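Thilini Gunawardena
21/10/2021

1/ I want to write some notes on how we collect examples for our learning system at Clundgate. Many people ask me about the model. Few people ask me about the data, and the data takes most of my week.

2/ The task now is putting thin flat things into a slotted rack. For a person it is easy. For the arm it is difficult, because the slots are close together and a small error in the angle puts the part in the neighbor slot.

3/ We have 795 examples at this moment. I rejected 217 others. Most of the rejected ones have the same problem: the operator paused in the middle to think, and the model learns the pause very well.

4/ So we made a rule. The operator decides the slot before the recording starts. After this rule, Pranab had 39 good ones in a row, which is still our record.

5/ Between two examples the table must be changed a little. We turn the rack, we move the tray, we choose another start position. If everything stays in one place, the model remembers the place and does not look.
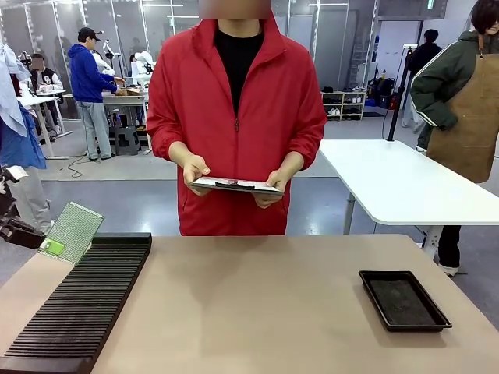
6/ The rack is at a diagonal in this setup. In June we kept it always parallel to the table edge, and the first model failed when the rack was turned by 19 degrees. I was sad for two days, then we began again.

7/ Some people asked if we keep the failed tries. Yes, but in a separate folder, with one line of text about what went wrong. Souad writes the best lines. My favorite is "correct slot, wrong rack."

8/ Clothes are also part of the data. Different sleeves, different colors, people walking behind. I used to ask everybody to stay away from the tables. Now I let them work as usual, and I think the model is less nervous, if I can say it like this.

9/ Our labeling tool is called Drillus. It is slow but it does not lose files. The tool before it lost files.

10/ Question to others who do insertion tasks: do you record the reset also, or only the task? Dorottya says we should record both and decide later. I worry about the disk space. Please tell me what you do.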